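Changes to Shared Grocery Ordering at the Corkley Cooperative

Beginning in February, the Corkley Cooperative will move all shared grocery orders to a single monthly cycle. The change applies to households registered at the Major Street store and at the Vorkitari branch. Members who buy only from the shelves are not affected.

Under the present arrangement, each branch sets its own closing date and places its own order with the Rumano warehouse. This has led to two deliveries in most months, neither of them full, and to differences in price between branches for the same case of goods. The single cycle will place both orders on one truck. Members at either branch will pay the same case price, which will be posted at the service counter when ordering opens.

What Can Be Ordered

The shared order continues to cover dry goods, canned goods, cooking oils, boxed cereals, paper products and household soap. Flour, rice and dried beans may be ordered by the full sack or by the half sack. A half sack will be ordered only when a second household has asked for the other half, and the branch will match requests where it can. Members who already have a sharing partner should write both membership numbers on the form.

Fresh produce, dairy and frozen items remain outside the program. The Vorkitari branch does not have enough cold storage to hold these goods between delivery and pickup, and the Cooperative has decided against offering them at one branch only. The question will be reviewed when the lease on the Vorkitari storeroom is renewed.

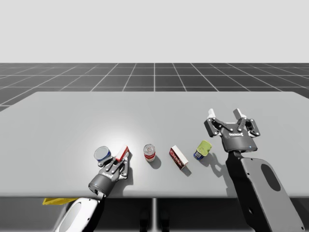
Five grocery items in a row on a light gray table.

Several members have asked whether single items may be added to a case order. They may not. The warehouse sells to the Cooperative by the case, and single items left over from opened cases were the largest source of unsold stock last year. Members who need smaller amounts will find most of the same goods on the shelves at Major Street, at the regular shelf price.

Order Limits and Payment

Each household may place orders up to a total of $500 per cycle. The limit is new. It is intended to keep the program within the space available in the two storerooms and to prevent large orders from pushing out smaller ones. A household with a special need, such as a wedding meal or a community supper, may apply in writing for a higher limit. The application should state the goods wanted and the month of the event.

Payment is due in full when the order is placed. Checks, money orders and card payments are accepted at both counters. The Cooperative will no longer hold orders against a deposit. Where an item is out of stock at the warehouse, the amount paid will be returned as store credit, or by check if the member asks for one on the form. Substitutions will be made only where the member has marked the box allowing them.

Members who receive the low-income discount will continue to receive it. The discount is applied at the counter and does not count toward the order limit. No new proof of income is required for the change to the monthly cycle. The usual yearly renewal still applies.

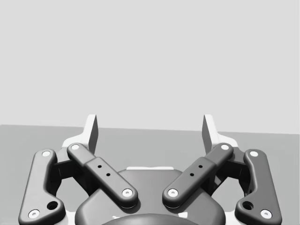 Medium gray tabletop against a light gray wall.

Pickup Hours

Pickup will open at 7 a.m. on the day of delivery at Major Street and at noon at Vorkitari. The later opening at Vorkitari allows the truck to finish at the first stop. Both branches will close pickup at the end of regular store hours.

Orders will be held for seven days. After that time, goods not collected will be placed on the shelves for sale and the household will be credited with the case price, less a restocking charge. Members who expect to be away should name another person on the order form. The person collecting must bring the pink copy of the form. Branch staff cannot release goods on the basis of a telephone call.

Please bring your own boxes or bags. The Cooperative keeps a small supply of used cartons near the rear door at Major Street, and members are welcome to take them, but the supply is limited and is often gone by midmorning. Carts may be used as far as the parking lot. They may not be taken to the bus stop on the opposite side of the street, where several were left over the winter.

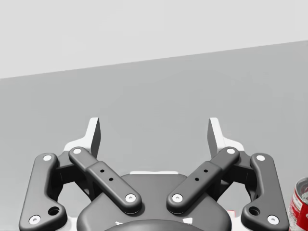
Open gray space, viewed from behind a gripper.

Checking Your Order

Members are asked to check their goods against the form before leaving the branch. Missing items and damaged cases should be reported at the counter at that time. A dented can will be exchanged if the dent is on the seam or the rim. Cans with shallow dents on the side are considered sound and will not be exchanged.

Problems found later, such as spoiled flour or a leaking oil container inside a sealed case, should be reported as soon as they are noticed. Keep the carton if possible, as the warehouse asks for the lot code printed on it before it will issue a refund. Claims without a lot code will be considered but may take longer to settle.

The order form has been redrawn for the new cycle. The column for case size now comes before the column for quantity, and the space for notes has been moved to the back. Older forms will be accepted for the first cycle only. Blank forms are available at both counters and may also be requested by mail.
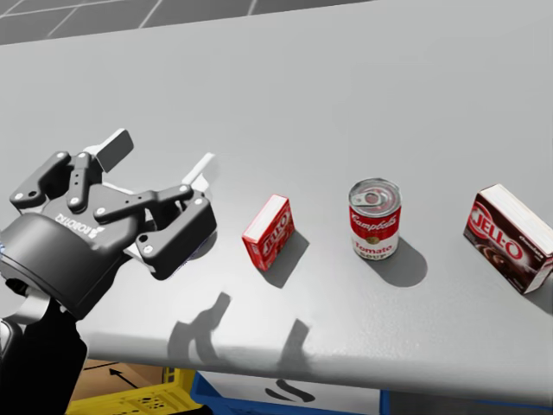 Questions and Comments

Written questions about the new cycle may be left at either service counter or mailed to the Corkley Cooperative, P.O. Box 2999, Corkley. Please include your membership number and the name of your branch. Questions of general interest will be answered in the next newsletter.

Comments on the order limit are especially welcome. The limit will remain in place through the summer and will then be considered again in light of the space used at each branch. Members who shared orders with neighbors under the old arrangement are asked to say so in their comments, as these orders were recorded under one household and the Cooperative does not have a full count of the people they served.

A large-print copy of the order form and of this notice is kept at the Major Street counter.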